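Subject: Re: [mendov-players] Save sizes and the autosave stall in the November build
Date: 11/10/2020

The stall reported last week reproduces here, and I have narrowed it down a bit.

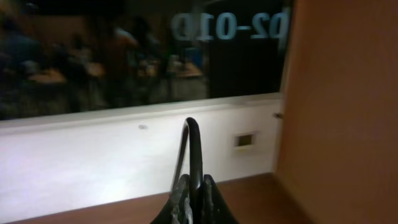
The short version is that the trade ledger is written out in full at every autosave, including routes that were closed long ago. In my Lenden campaign the ledger alone has 800 entries, and only a small part of those are live. The game stops drawing until the write is done.

Raghavendra Poojary wrote:
> Playing as Güneş, no mods, new campaign started on this build.
> Autosave is fine for the first couple of hours. After turn 125
> the game freezes for 4 seconds every time it saves. Manual
> saves do the same. Turning off cloud sync made no difference.
> Is it the map size? I am on the large map.

Map size has very little to do with it. I ran the small and large maps to the same turn with the same number of routes, and the pause was the same within what I can measure. Factions with many short routes are hit first, so Güneş is close to the worst case. Lenden catches up later, once the river ports open.

Cloud sync runs after the local write is complete. You can leave it on.

Two things that do help for now:

Set the autosave interval to ten turns. The pause is no shorter, but you see it less often.

Open the Trada screen, sort by status, select the closed routes and use Archive. Do not use Delete - in this build it hides the row and leaves the entry in the ledger. After archiving, save under a new name, quit to desktop and reload. Going back to the main menu is not enough, as the old ledger stays in memory.

With that done, my file dropped to around 500 KB and the stall is down to a short hitch. Income figures on the summary page were unchanged. The route history graph does lose its older points, so keep a copy of the original save if you care about that.

Ironman campaigns cannot save under a new name, and I have not found a safe way to do this there. If anyone has an ironman save past the second age, please send me the log from the session as well as the save. The log is overwritten at the next launch, so copy it first.

I have not tested any of this on the Linux build.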